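Elżbieta Kołodziej, responsable de formación continua de la Fundación Lemero, recibe a esta publicación en la sede de la entidad, a las puertas del cierre del ejercicio de diciembre. La conversación se centra en el nuevo programa de becas para profesionales en activo.

«La demanda ha superado nuestras previsiones», afirma. De las 100 solicitudes presentadas en la primera convocatoria, 49 correspondieron a personas que retomaban sus estudios tras una interrupción prolongada. El programa ofrece dos modalidades, una presencial y otra a distancia, ambas con tutor asignado.
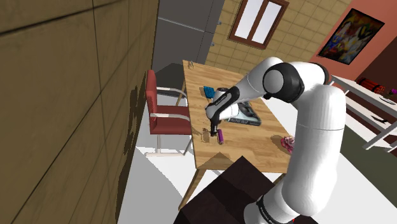
Escena generada por ordenador: brazo robótico blanco y mesa de madera.

Preguntada por los criterios de selección, Kołodziej subraya el peso de la entrevista personal. «El expediente informa del pasado del candidato. A nosotros nos interesa también su proyecto», explica.

La Fundación mantiene un convenio con el centro Grudinlow para el reconocimiento de créditos y estudia ampliarlo a otras instituciones. «Preferimos avanzar despacio y cumplir los plazos», señala la responsable, que prevé publicar las bases de la próxima convocatoria en primavera.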